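Jan 13, 2020

Notebook, teleop bench. Cabinet task, first proper block after the break.

Picked up where the December notes stop. Glove calibration redone from scratch because the thumb offset had drifted again. Took three tries. On the third the open hand and the fist both matched on the robot side and I left it there. Saved as the new default, old file kept with the suffix _dec in case anyone wants to compare.

Aim for this block: get clean demonstrations of moving a padded package in and out of the low cabinet, right arm only, doors already open. Opening the doors is a separate task and Athina Dimitriou has that one. We agreed not to mix them in one recording as the policy last time learned to dither at the doors whether they were shut or not.

Settings as used:
Arm speed scale 0.6 (was 0.8)
Finger closing force on the low setting
Log rate left alone
Episode limit 500 steps, raised to 1000 after lunch

The 500 limit was too short. At the lower arm speed I was still lining up with the opening when it stopped recording, and a demonstration that ends with the hand hovering is worse than having none. Went back and deleted those. The 1000 limit is plenty, and I end the episode by pedal anyway.

Notes on the driving itself. The package is flat and floppy at the corners and it swings if you turn the wrist fast. Gripping it near the top edge gives a better view of the opening but more swing. Gripping it lower is steadier, and then the fingers catch on the shelf when you let go. I settled on the upper grip, with a pause before going in so the swing dies off. The pause shows up in the data as a run of near-identical steps. I don't mind it. Parnorano's trimming script will probably cut it, so I have marked those episodes to be left whole until somebody has looked at them.

The other thing is the cabinet top. It sticks out toward the robot and from the head view it hides the back half of the shelf. You think you have clearance and you don't. Coming in low and then level works. Coming in on a slant from above has the knuckles close to the board every time.

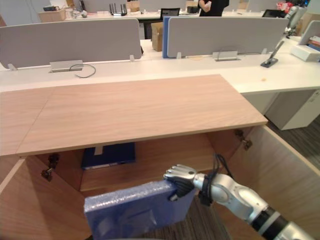 What do you do with a demonstration where the operator makes a mistake and then fixes it?
Keep it, as long as the fix is smooth and the task gets finished. The policy needs to see how to get back from a bad position, and perfect runs never show it that. Throw it out if the operator stopped to think, let go of the controls or bumped into something hard enough to shift the furniture. Tag the kept ones as recoveries so they can be weighted separately in training.

I've written that out in full because it has come up at two meetings now and we gave a different answer each time. Please stick to it from here on, or come and argue with me.

Count at end of the day: 173 episodes kept, 14 of those tagged as recoveries. Deleted ones not counted, they are in the trash folder until February and then they go.

Problems:

1. Wrist cables. With the wrist rolled past a certain point the loop pulls tight and I can see the arm working against it. Stayed inside that range by feel, which is not a real fix. Need a soft limit in software. Mensah has the wrist limits file checked out so I left a note on it.

2. Lag. Fine in the morning. Mid-afternoon there was a noticeable delay between my hand and the robot's for a few minutes, then it cleared. Pulled the timestamps and it is on the network side, not the arm controller. Eight episodes fall in that window. I watched them all back, and you can see me overshoot and correct in every one. Dropped them. They are not recoveries in the sense above, just me chasing a late picture.

3. Fotar (the logging tool) wrote two episodes with the same number after a restart. Renamed the second by hand. If the totals in the index look off by one, that's the reason. Bug reported.

4. My arm. The raised position for the approach gets tiring after forty minutes or so and my runs get sloppier. Comparing the first and last sets before lunch, the path to the opening is visibly more wobbly in the last. Swap operators sooner, or lower the chair and reset the neutral pose. I tried the chair late in the day and it helped a fair bit.

Tried hand guiding as well, for comparison. Put the arm in free mode and pushed it through the motion from beside the cabinet. Paths are lovely and smooth, much better than mine by remote. But the fingers have to be worked from the keyboard, so the grip timing is poor, and whoever is pushing ends up in the head camera view for most of it. Could be useful for the approach only. Recorded five and put them in their own folder. Do not merge with the main set.

Clondberg want a sample of the data to look at before the next call. I'd send them twenty plain ones and five recoveries, no hand guiding. Athina to confirm she is happy with that before anything goes out.

Next:
- soft limit on wrist roll
- second operator for the same task, same settings, so we can see how much is just my habits
- move the start pose around more, all of mine begin nearly in the same spot
- try a stiffer package
- ask about a wired connection for the operator station

Batteries for the glove are on charge. The spare set does not hold charge any more - have put tape on it, don't use it.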